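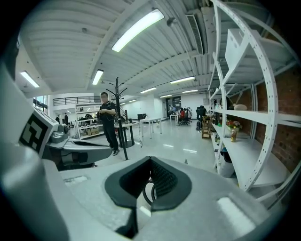

A coat rack at its post on the workspace floor, with the shelving behind.

The coat rack is the last honest piece of furniture in the American workplace, and I would like to say a few words for it before somebody replaces it with an app.

I rent a desk in a big white room where several small outfits do their business under the same bright lights. We have metal shelving. We have cardboard boxes on the shelving, and I have stopped asking about the boxes. We have white tables that get carried from one side to the other whenever a new tenant decides the old side was bad for morale. And we have a coat rack, tall and black, with curly hooks at the top like a tree that gave up on leaves.

In April a memo went around proposing that we get rid of it. The memo called it "visual clutter." It suggested a set of personal lockers from a company called Tinico, at nearly 300 dollars a head, each with a keypad and a vent. I read the brochure twice. The vent was described as "breathable," a word I had thought was reserved for people and their shirts.

My objection to lockers is simple. A locker is where a coat goes to be forgotten. I had one at my old job at Allix, number 109, and when I cleaned it out I found a scarf I had accused my brother-in-law of stealing for two winters. I never did apologize to him. By then it seemed like a lot of trouble for a scarf.

A coat on a rack stays in public life. You can look across the room and know who came in, who went to lunch, and who left at three and was hoping it wouldn't come up. When the weather turns warm the rack goes bare and everybody can see that too, without opening a calendar. No dashboard I have been made to look at has told me as much, and I have been made to look at plenty.

The memo's other complaint was that the rack takes up floor. So does everything. I measured, being the sort of person who rents a desk and then measures things, and the base is 2 feet across. The shelving takes up a good deal more than that, and no one has sent around a memo about the shelving, because shelving looks serious. Put a box on a metal shelf and you are running an operation. Hang a jacket on a hook and you are, apparently, cluttering.

I will grant the other side a few points. A rack leans when it is loaded wrong. It collects orphans, usually an umbrella and one fleece vest with the name Luta stitched on the chest that has outlasted three tenants. And there is always a fellow who hangs a wet backpack on the one hook everybody else can reach. These are real problems, but they are problems of manners, and a keypad won't fix that fellow. He will forget his code and put the backpack on your chair.

The rack cost 32 dollars at Melnyk Office Surplus, and it came with all its hooks. For now it is staying, mostly on the strength of the price. I hang my coat on it every morning, including mornings when I don't need a coat.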